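Chapter 4
Sorting and Storing

I used to keep everything in one big bowl by the window, and every Wednesday I'd dig through it looking for an onion (always at the bottom!). My friend Renzo Fontana finally talked me into baskets, and I've never gone back. In this chapter we'll sort 40 everyday foods into groups, starting with six easy ones. Pretend food is fine for practising – my own class in Cetton loves it – so grab a basket with holes in the sides and pop in an aubergine, a lemon, an apple and a stripy green melon.

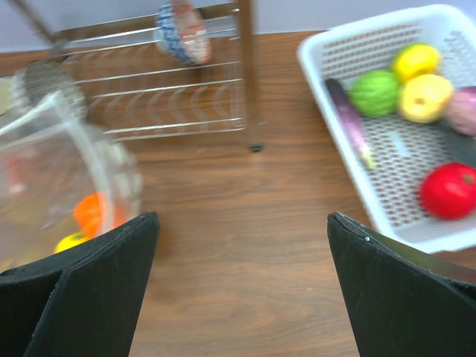

4.1 What Goes with What?

Before you move anything, jot down which foods you'd put together at home.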